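The Nillstead Work Table
Home / Tables and Benches / Nillstead

Product code: 357
Availability: made to order, next batch leaves us in February

If you have ever tried to cut out a dress pattern on a dining table that is just a little too low, you will know the particular ache it leaves between the shoulders. The Nillstead began with exactly that complaint. Krisztina Hajdu had been sewing curtains on her kitchen table for years, and when she finally drew up the table she wanted, it was taller than any we had made before and a good deal plainer. We have been building it ever since, and it is still the one we are asked about most (usually by people who have leant on a friend's and come away envious).

It is a generous, steady, four-legged table for sewing, model making, bookbinding, potting on seedlings or wrapping a great many parcels in December. The top is solid ash, oiled by hand and left without any varnish, so it can be sanded back and oiled again whenever it starts to look tired. A few rings and scratches do it no harm at all. Poonam Vashisht, who looks after our finishing room, likes two thin coats with a night between them, and she will tell you so at some length if you ring!

The legs bolt on from underneath with the key we put in the box. It is much easier with two people - lay the top face down on a blanket, fit all the legs loosely, then tighten each one in turn. Check the bolts again after a month or so, as wood does settle in a warm house.

Size and details
Height: 94 cm, or 90 cm on request
Top: 160 cm by 80 cm
Weight: 50 kg
Bolts: M8, with 6 spares in the bag
Finish: Stutico hard oil, clear
Optional extras: Bajpai drawer, Gusness lower shelf

Delivery
We deliver to the room of your choice on the ground floor. Upstairs is usually possible too, but do please tell us about tight landings when you order. Should you change your mind, you have a fortnight from delivery to send it back in clean condition.

Caring for the top
Wipe it with a cloth that is barely damp and dry it straight away. Once or twice a year, when it begins to feel a bit rough under your palm, rub in a little oil along the grain and wipe off whatever has not soaked in after ten minutes. Dry the oily cloths flat outdoors before throwing them away.
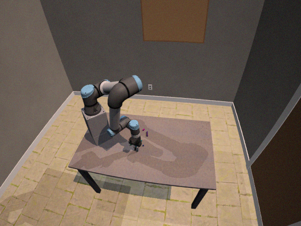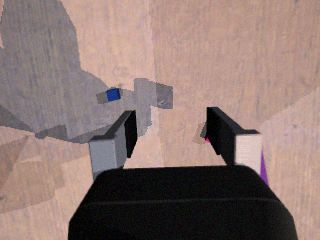
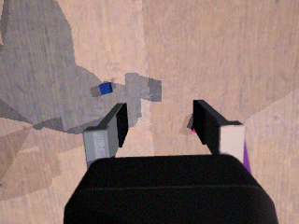
Computer-rendered views: a table in a small room (first), wood grain (second and third).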